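Start | Werkstatt | Küche | Haushalt | Software-Tipps | Kontakt
Zuletzt aktualisiert: November

Tipps für weiche Sachen: Greifsoftware am Wohnzimmertisch einstellen

Feste Gegenstände sind nach ein paar Tagen erledigt. Eine Flasche hat immer dieselbe Form, ein Teller auch. Schwierig wird es bei Tüten, Lappen und Handtüchern. Die folgenden Tipps stammen aus der Arbeit mit dem Planer Rillari und der Bilderkennung Prorna, gelten aber sinngemäß auch für andere Pakete.

1. Glastische in der Karte von Hand eintragen

Tiefenkameras messen durch Glas hindurch. In der Punktwolke liegt dann der Boden dort, wo die Platte sein sollte, und der Planer hält den Raum darüber und darunter für frei. Die Tischfläche deshalb als feste Ebene anlegen, mit der gemessenen Höhe und 2 cm Zuschlag. Bei einer ovalen Platte reicht ein Vieleck mit wenigen Ecken, solange es außen herum etwas zu groß ist.

Auch was unter dem Glas liegt, stört. Kabel und Streben tauchen in der Segmentierung gern als Gegenstände auf. Wer die Ebene eingetragen hat, kann alles darunter verwerfen lassen. Spiegelungen von Deckenlampen bleiben trotzdem ein Thema, dagegen hilft ein zweiter Blickwinkel.

2. Papiertüten nicht als Quader anmelden

Eine neue Tüte passt noch einigermaßen in einen Quader. Einmal zusammengedrückt, stimmt davon nichts mehr. Besser ist die Klasse "verformbar" ohne festes Modell. Die Hülle wird dann nach jedem Griff neu berechnet. In der Hand gehört die Tüte zum Arm, sonst meldet die Kollisionsprüfung laufend einen Treffer mit sich selbst.

Für zwei Hände noch ein Hinweis: Die freie Hand braucht eine eigene Wartestellung in der Planung. Offen, Handfläche nach oben, nicht weiter weg als nötig. Von dort aus ist der Weg zu einer Übergabe kurz, und Rillari muss nicht jedes Mal beide Arme neu planen.

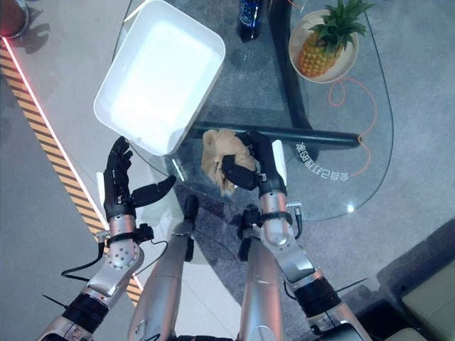

3. Ablageflächen getrennt vom Tisch führen

Ein weißes Tablett auf Glas ist ein guter Ablageort. Es liefert saubere Tiefenwerte und hat einen Rand, den die Erkennung findet. Als eigene Fläche anlegen, mit eigenem Koordinatensystem. Wird es verschoben oder schräg hingestellt, wandern die Ablagepunkte mit. Die Randhöhe bitte messen und nicht schätzen. Teller mit Obst darauf als ein Hindernis behandeln, Blattschopf eingeschlossen. Die dünnen Spitzen fallen beim Filtern sonst weg.

4. Beim Handtuch auf Falten zielen, nicht auf die Mitte

Die Voreinstellung greift im Schwerpunkt der Fläche. Bei Frottee ist das meist die schlechteste Stelle, der Stoff liegt dort oft flach. Erfolgversprechender ist der höchste Faltenrücken. In Prorna lässt sich dafür die Höhenkarte als Gewicht einschalten. Wir haben 49 Griffe mitgeschrieben und die Schwelle danach auf 6 mm gesetzt: Was weniger hoch aufsteht, kommt als Greifpunkt nicht in Frage.

Streifen und Bordüren vorher prüfen. Helle Bänder auf dunklerem Grund hält die Kantensuche leicht für den Rand des Tuchs. Abhilfe schafft es, Farbkanten nur dann zu zählen, wenn auch die Tiefe springt. Das kostet etwas Rechenzeit - auf einem kleinen Rechner merkt man es.

Die Kamera am Handgelenk hilft auf den letzten Zentimetern nur begrenzt. Gehäuse und Finger verdecken einen großen Teil des Bildes, und was sehr nah vor der Linse sitzt, wird unscharf. Diesen Bereich mit einer festen Maske ausblenden und den Greifpunkt bestimmen, bevor die Finger am Stoff sind.

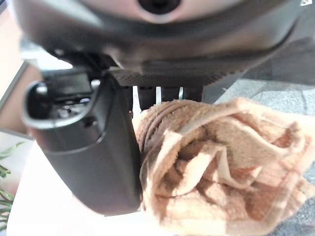
5. Kraft langsam steigern

Stoff und Papier geben nach, ein fester Endwert für die Fingeröffnung sagt also wenig aus. Lieber auf Kraft regeln und in 6 Stufen schließen. Nach jeder Stufe kurz warten und den Wert neu lesen. Steigt er nicht mehr, liegt vermutlich nichts zwischen den Fingern.

6. Einstellungen zusammen mit dem Aufbau speichern

Tischhöhe, Masken und Schwellen gehören in dieselbe Datei, mit einem Namen, den man später wiederfindet. Bei uns heißt der Aufbau mit der Glasplatte "Kaplan" und der mit der weißen Platte "Warkby". Vor dem Start zeigt Rillari den geladenen Namen in der Kopfzeile an. Ein Blick darauf genügt.

Nach einem Update die Masken neu laden, sie werden beim Einspielen zurückgesetzt.

Zurück | Nach oben | Weitere Tipps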